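Robotics & Automation / Open Papers
June, by the Sulthorpe cell group

3.2 Upkeep of the two-arm cell

The cell runs cloth handling on a wooden table (Figure 1). Its upkeep takes more patience than theory. Gripper fasteners are checked every 76 trials, and cables whenever somebody swears at them.

Figure 1. Right gripper holding the red cloth, left gripper empty.
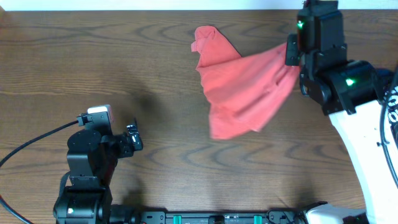

Over 1,346 trials we replaced 2 cables. The Sastomine manual promises none.

Contact: Sulthorpe | Back to top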